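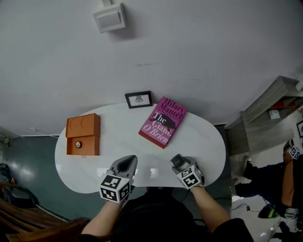
Unit 4: Small Surfaces in Shared Rooms

Course handout, Interior Care and Arrangement
Plasville Institute of Domestic Studies
Instructor: Debora Pellegrini
Studio assistant: Uriel Serrano

Purpose of the unit

Units 1 through 3 dealt with storage: closets, shelving and drawers. Unit 4 turns to the open surface, meaning any tabletop, ledge or sill on which objects are kept in view. Students will learn to clear such a surface, to judge what should return to it, and to set the objects back so that the surface can still be used.

The table shown at the head of this handout is the working case for the unit. It is a white kidney-shaped table set against a pale gray wall, and it holds an orange cardboard box, a paperback book and a small black picture frame. Students should refer to it when reading the sections that follow.

4.1 The shape of the table

Most guidance on arranging objects assumes a rectangle. A rectangular top has corners, and corners tell the hand where to put things. A kidney-shaped top has a curved front edge, and a person standing at it can reach some parts of the surface more easily than others. Two consequences should be noted.

First, objects lined up parallel to the wall will leave uneven strips of space in front of them. Second, an object placed near the curve is easily brushed by a sleeve. For coursework, keep a clear margin of one hand's width along the whole front edge.

4.2 Back row, middle ground, front

The back row is the strip against the wall. It suits light upright items that are looked at and seldom handled. The black frame in our case, with its white mat and small dark illustration, belongs to this group and leans against the wall. A leaning frame needs a foot that will not slide. Check this by pressing lightly on the top edge before anything is placed in front of it.

The middle ground takes objects with some bulk. The orange box stands upright toward the left, with a small round white dial or clock-like emblem low on its front panel. An upright box should present its most informative face to the room, and its lid should open without disturbing its neighbors.

The front is for things in current use. They are removed when the use ends.

4.3 The book

The paperback is Hilary Mantel's The Giant, O'Brien, in a pink cover with a red-edged spine. It lies at an angle on the tabletop to the right of the box. Students often ask whether a book should be squared to the wall. The department takes no fixed position. An angled book is quickly picked up and its title is easy to read, while a squared book takes up less depth - an advantage on a narrow top. In written work, state which you have chosen and give your grounds.

A single book may lie flat. Three or more should stand, with support at both ends.

4.4 The wall behind

A surface and its wall are treated together. The wall above the case table carries a few faint marks and scuffs. Pale paint shows such marks readily, and they should be dealt with while the table is clear. Use a barely damp cloth, test a low spot first, and let the area dry before returning the frame.

Fixtures mounted higher up are not to be moved or covered.

4.5 Studio exercise

Allow 22 minutes. Work in pairs.

1. Sketch the table from above, marking each object and the direction it faces.
2. Clear the surface from front to back. Place the objects on a folded cloth.
3. Wipe the top, following the curve of the edge.
4. Return the frame first, then the box, then the book.
5. Make a second sketch and compare it with the first.

Written report: 300 words, with both sketches attached. Reports are to be left in the tray outside Room 314 before the October review.

Reading: Arriaga course reader, chapter on tabletops and ledges.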